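Chapter 6
Inside the Desktop Tower: Board, Socket, Memory and Drives

This chapter covers the parts of a desktop computer that a bench technician removes and refits most often. It assumes that the reader has worked through the material on static control and can identify the common power connectors. All procedures are written for a tower lying on its side with the side panel off and the board facing up.

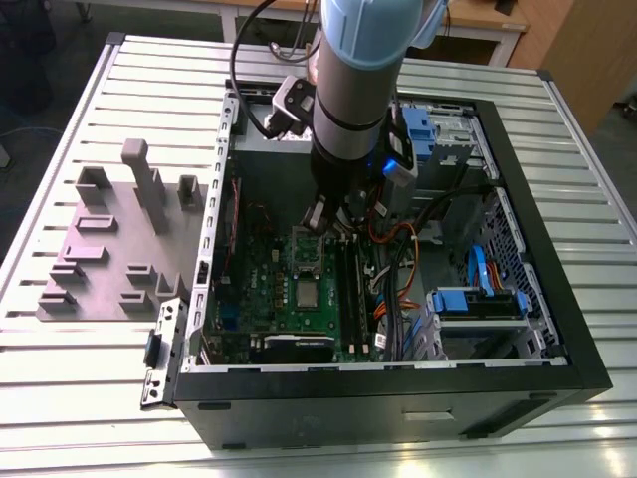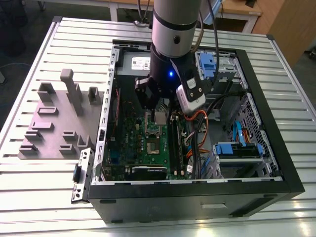

Figures 6.1 to 6.4. Open tower on a slatted aluminum worktable.

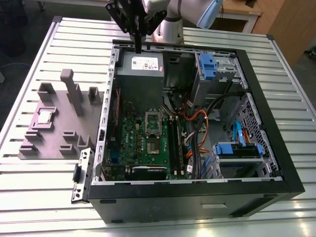
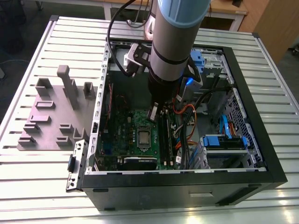 Mercy Kariuki, on reading the draft of this chapter, objected that beginners should meet the power supply first, and that a board makes little sense to a student who has not yet traced where its current comes from. Her order is workable, and instructors who prefer it may take Section 6.5 before Section 6.2 without loss. The order used in the text follows the sequence of removal on the bench, where the processor and memory are handled before the supply is unbolted.

6.1 Terms used in this chapter

Case. The metal chassis, its front bezel and its removable panels, taken together.

Motherboard. The main circuit board. It carries the processor socket, the memory slots, the expansion slots and the drive connectors.

Socket. The fitting that receives the processor. The retention frame is the hinged metal part that holds the processor down against the contacts. "Open" in this book means that the frame is unlatched and raised. "Empty" means that no processor is fitted, whatever the position of the frame.

Memory slot. A long, narrow connector that takes one memory module. Depending on the board, there is a latch at one end or at both.

Expansion card. Any card fitted in a slot on the motherboard, including a graphics card.

Drive cage. The sheet metal structure that holds the drives. A caddy is the carrier that fixes a single drive inside the cage. Many office towers use plastic caddies and latches in a bright color, commonly blue or green, to mark the parts that are meant to be released by hand.

6.2 Position of the case

Lay the case on its side so that the open face is up and the board is level. A processor can then be lowered straight into its socket under its own weight. With the case upright, the same part has to be held against a vertical surface while the frame is closed, and the risk of bent contacts is much higher.

Turn the case so that the memory slots run away from the technician. The front bezel may face in any direction that leaves the cables slack. Check that the worktable supports the full length of the chassis, and that no screw or bracket is trapped underneath.

6.3 Cable routing

Power and data cables cross the board in most towers of this type. Before any part is removed, note the path of each bundle and the connector at each end. Cables that lie over the memory slots must be moved aside and kept there for the whole procedure. Do not pull on the wires. Grip the connector body, press the latch if there is one, and lift.

The routing sheet in Appendix B (form 381) has a line for each connector. Fill it in during removal, and read it from the bottom up during refitting.

6.4 Order of work

Disconnect the case from outside power and hold the power button down for 10 seconds. Connect the wrist strap to bare metal on the chassis. Remove any expansion card that blocks the memory latches. Remove the memory modules, starting with the one farthest from the processor. Remove the cooler, then open the retention frame and lift the processor straight up. Place it in a tray at once, contacts protected.

Refit in reverse order. A memory module must be lined up with the key in its slot before any force is applied. Press evenly at both ends. If one end seats and the other does not, take the module out and start again.

Students in Imani Kashindye's group asked whether the modules could go in before the processor. They can, electrically. The order given here keeps the space beside the socket clear while the retention frame is being closed.

Exercise 2 at the end of this section requires a completed form 381. Keep it for Section 6.5, where the same connectors are traced back to the power supply.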